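Freitagabend in Girnitz: das Plostano

Seit Juli hat in der alten Druckerei hinter dem Bahnhof wieder eine Bar geöffnet. Sie heißt Plostano, und man darf sein Essen selbst mitbringen. Getränke kauft man an der Theke. Ich war inzwischen zwei Mal dort, einmal unter der Woche und einmal an einem Freitag, und schreibe auf, was mir aufgefallen ist.

Der Eingang liegt im Hof. Vorne an der Straße hängt nur ein kleines Schild, beim ersten Mal bin ich daran vorbeigelaufen und stand dann vor der Fahrradwerkstatt. Man geht durch die Einfahrt, links die Treppe hoch und ist drin. Für Rollstühle gibt es einen Aufzug, den muss man aber vorher telefonisch anmelden. Das finde ich umständlich.

Der Raum fasst 60 Leute. Am Freitag war er voll, am Dienstag saßen wir fast allein am Fenster. Reservieren geht nur für Gruppen ab acht Personen. Alle anderen kommen einfach und warten im Hof, bis etwas frei wird. Bei uns hat das eine halbe Stunde gedauert.

Was man trinkt

Die Karte ist kurz. Es gibt zwei Biere vom Fass, ein helles und ein dunkles, dazu Wein aus der Gegend und eine hausgemachte Limonade mit Salbei. Die Limonade war mir zu süß. Das dunkle Bier ist gut und kommt in einem ordentlichen Glas, das ist in Girnitz nicht überall so. Cocktails macht nur Ekow Darko, und der steht freitags und samstags hinter der Theke. Er hat vorher in Luik gearbeitet und mixt ziemlich herb. Ich hatte einen mit Wermut und Grapefruit und würde ihn wieder bestellen.

Für den Tisch zahlt man nichts, auch nicht für Teller und Besteck. Beides holt man sich selbst vom Regal neben der Küche und bringt es hinterher zurück. Wir hatten Börek vom Markt dabei und einen Kartoffelsalat, am Nebentisch wurde eine komplette Lasagne ausgepackt. Einen Ofen zum Aufwärmen gibt es, die Schlange davor war am Freitag allerdings lang.

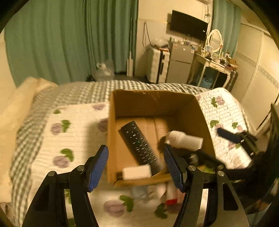

Musik und Lautstärke

Freitags spielt ab neun eine Band. Bei meinem Besuch waren das Stallelthorpe, ein Trio mit Kontrabass, Gitarre und einer Sängerin, die zwischen den Stücken wenig redet. Sie haben 13 Lieder gespielt, ich habe die Setliste abfotografiert, die auf dem Boden klebte. Das meiste war ruhig, gegen Ende wurde es schneller, und hinten haben ein paar Leute getanzt. Eintritt kostet es nicht, es geht ein Hut herum.

Wer sich unterhalten will, sollte sich auf die Seite zum Hof setzen. Vor der Bühne versteht man sein Gegenüber kaum — der Raum ist hoch und hallt. An den Wänden hängen inzwischen ein paar Filzbahnen, viel bringen sie noch nicht.

Hinkommen und wegkommen

Vom Bahnhof sind es wenige Minuten zu Fuß. Die letzte Straßenbahn fährt vor Mitternacht, danach bleibt der Nachtbus, und der hält nur auf der anderen Seite der Gleise. Parken kann man im Hof nicht. Fahrräder schon, aber die Bügel reichen am Wochenende nicht aus.

Bezahlt wird bar oder mit Karte. Montags ist zu. Die nächste Band steht immer auf der Tafel im Treppenhaus, eine Internetseite haben sie bisher nicht.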